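Home | Kitchen | Laundry | Workshop | Floors & Furniture | Ask Me

Getting marks off tables, counters and everything else

Last updated: February

I get more mail on marks than on anything else, and most of it starts with "I've already tried" followed by something that made me wince. So I've pulled my answers together on one page, starting with the kitchen and ending up at the table, where most of the trouble happens anyway.

Start with the gentlest thing you own. I mean a damp cloth and a drop of dish soap, then a minute of patience. I keep a stack of old cotton T-shirts cut into squares under the sink and they beat every fancy cloth I've bought (and I've bought plenty!). Wipe, rinse the cloth, wipe again, dry. A lot of "stains" are just a film of old cleaner with dust stuck in it.

For tea and coffee rings on a light countertop, make a paste of baking soda and water, thick like toothpaste. Dab it on, leave it while you unload the dishwasher, and wipe it off with almost no pressure. Keep it away from anything shiny, and don't use it on marble or aluminum without reading up first.

Sticky label goo: cooking oil on a paper towel, ten minutes, then soap. Beryl Pearce wrote in from Tistdale to say she uses peanut butter. I tried it on a jam jar and it worked fine, but then I had to get the peanut butter off. I'm sticking with oil.

Candle wax, let it go hard. A bag of ice cubes on top speeds it up. Then nudge it with an old plastic card held nearly flat, and buff what's left with a warm cloth. I used a butter knife once on my mother's sideboard and I still hear about it.

Sandpaper comes up a lot, so let me say my piece. On bare, solid wood you can take out a light scratch with 200 or 300 grit and finish with something finer, always going with the grain. I keep a few sheets of 600 for between coats of varnish, and there's a scrap of 2,000 in the drawer that I use on the car and nothing else. On a laminate or veneer top, leave all of it in the drawer. The pattern is only a thin layer and you'll be through it before your coffee's cold.

Pencil marks are my favorite because they're so easy. A clean white eraser, short light strokes, brush off the crumbs. If you're left with a gray smear, that's only graphite you've pushed around, and a soapy cloth will usually pick it up.
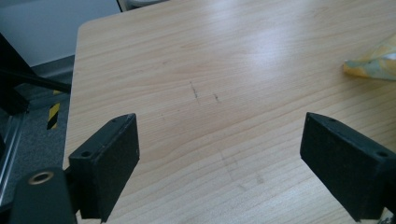
Ballpoint is fussier. Put a little rubbing alcohol on a cotton swab, test it somewhere hidden, and keep turning the swab so you're not painting the ink back on. Skip it on shellac or old varnish, since alcohol can soften those. Aqeel Shaikh asked me about permanent marker on a desk, and my answer is the same, with more swabs and an open window.

Oh, and check your work from the side with a lamp on low. Ceiling lights bounce straight back at you and hide half the streaks.

Next time I'll get to grout, which I have been putting off for ages.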